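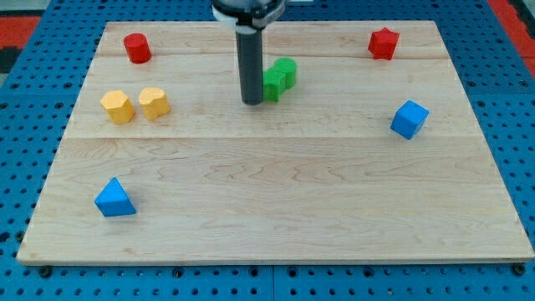
Redação Bistow
Equipa editorial, secção de automação
Abril

Boas práticas, dizem eles

Chegou-nos às mãos a nova versão do guia Verstraete para ensaios de manipulação em bancada, 28 páginas que prometem tornar comparáveis os resultados de laboratórios diferentes. Já lemos promessas destas. A versão anterior também ia pôr ordem na casa, e continuamos a receber relatórios em que a taxa de sucesso vem sem uma palavra sobre a disposição inicial das peças.

A galeria abre com uma tarefa de mesa do tipo que o guia pretende regular: oito blocos de espuma numa placa de madeira clara, dois de cada cor, e a haste da garra apontada para baixo, junto às peças verdes. O capítulo 3 pede que se registe a posição de cada peça antes de cada tentativa. Com os blocos assim espalhados, gostávamos de saber quem o faz à centésima repetição.

Sobre a fixação, o texto é mais sensato. Exige que a superfície de trabalho não se mexa em relação à base do robô e que se indique como está presa. Na fotografia vêem-se duas cabeças de parafuso escuras junto ao bordo da frente da placa, sobre o painel azul perfurado. O guia quer também o binário de aperto. Boa sorte.

Formas e cores: o guia recomenda que a mesma cor apareça em mais de uma forma, para que o sistema não acerte só pela cor. Há dois blocos amarelos lado a lado, um prisma octogonal e outro de contorno recortado, quase uma flor. A regra é boa, mas nada diz sobre a iluminação, e basta uma sombra para estragar uma segmentação.

Quanto ao número de tentativas, o mínimo proposto é de 332 por tarefa. Porquê 332? O anexo remete para um estudo da Jelten com 2.859 execuções que não conseguimos consultar. O projecto Vurkach defendia 1.000 — ao menos era um número redondo e ninguém fingia que tinha saído de uma fórmula.

Falta o essencial: quem verifica. A declaração de conformidade é preenchida pelo próprio laboratório e não há auditoria prevista. Enquanto for assim, leremos o selo como lemos os outros, depois da secção de métodos.

14 partilhas · 6 comentários

Artigos relacionados
Paragem de emergência: o que a norma deixa em aberto
Vurkach, um ano depois
Como ler uma taxa de sucesso
Garras e forças de contacto: os limites que cada um escolhe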